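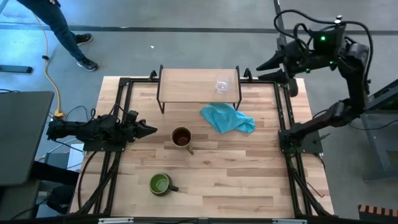
Student Startup Club: Pricing Day Was a Full House

What a Sunday! The Pramen student startup club held its first Pricing Your First Product workshop at the Trerkuncombe campus, and 880 of you put your names down across the live sessions and the online stream. We had to open the side hall before the first talk even started (thank you to everyone who carried chairs).

The morning belonged to costs. Our guests from Kazmi, a small accounting firm that works mostly with new businesses, walked us through fixed and variable costs using a lunch cart as the running case. By the coffee break the whole room was arguing over whether the owner's own hours belong in the price of a sandwich. They do, and plenty of us went back to our spreadsheets a little embarrassed!

After lunch we split into 21 teams. Each one got a product brief, a made-up budget and 4 rounds to set a price, see how the "market" answered and try again. Two teams went broke in round one by pricing below cost. One of them came back in the last round with a monthly plan and finished third, and the cheer for that was the loudest of the day.

The top spot went to a mixed team of first-year business and computer applications students who raised their price twice and explained exactly why each time. The judges from Voleck liked that they had talked to possible buyers in the hallway before changing anything. They win a semester of mentoring, with the first meeting coming up in August.

Your feedback forms asked for more time on discounts and less on tax, so the follow-up evening will be all about discounts, bundles and free trials. It starts at 5 p.m. in the same hall. Places are open to students from every program, and you don't need a business idea to join in.

Slides and the blank costing sheet are on the club page. If your team still has its price cards, please drop them at the front desk, we'd love to use them again!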